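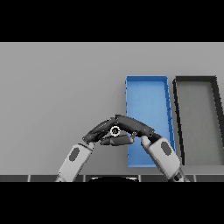 Two-handed hold on a small ring, blue and grey trays to the right (simulation).

Call for participants: working group on good practice for two-handed robot handling

Larkuvar is drafting a code of practice for teams that develop and test two-armed robots with multi-fingered hands. The first draft covers work in simulation only. We are looking for 6 participants to review the draft, apply it to their own test records and report where the wording fails.

Background

Test reports on two-handed tasks are hard to compare. One team counts a handover as complete when the second hand makes contact, another when the first hand has let go and the part has stayed put. Start positions are often left out, and failed attempts are sometimes removed before the figures are worked out. The draft sets out 243 clauses, most of them short, on how such tests should be defined, run and written up.

Scope of the draft

Part A deals with terms: grasp, shared hold, release, drop, placement. Part B deals with the layout of the work surface, including how tray positions are to be stated and which edge they are measured from. Part C deals with the conduct of trials. A reported success rate must rest on at least 100 attempts per task, or 500 where the start position of the part is varied – aborted attempts are included in both cases. Part D deals with records and their storage.

Contact forces on people, guarding and emergency stops are outside the scope.

What participants will do

Read Parts A to D and return written comments on the form supplied. Apply Part C to one set of existing trials. Attend two review meetings, one online and one at our Dremcombe office in July. Comments will be logged by clause number and each will receive a written reply from the editor, Sarita Lodhi.
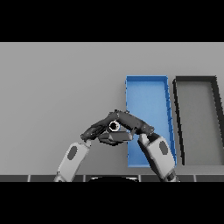 Does a participant need to own a two-armed robot?
Access to simulated trials is enough, provided the full logs can be read and the settings used for each run are known.

Who should apply

Applicants should have at least one year of work on robot handling, in industry, a test laboratory or a university. Experience of drafting standards is useful but not required. We would like at least one participant whose main job is quality or audit – the record-keeping clauses have so far been read only by engineers. Applicants from Kiiskinen and Undness, who wrote the earlier handling notes on which Part B is based, may comment on the draft but may not sit on the working group.

Terms

The role is unpaid. Travel to Dremcombe and one night's lodging are covered on production of receipts. Trial data remains the property of the participant and will not be passed on or quoted without written consent. Participants will be named in the published code unless they ask to be left out.

How to apply

Send a statement of no more than one page, giving your present post, the type of handling tasks you work on and the part of the draft you are best placed to review. State any commercial interest in hand or gripper design. Applications should be marked "Two-handed handling" and reach the Larkuvar standards desk by 19/10/2025. Late applications will be held for the second draft.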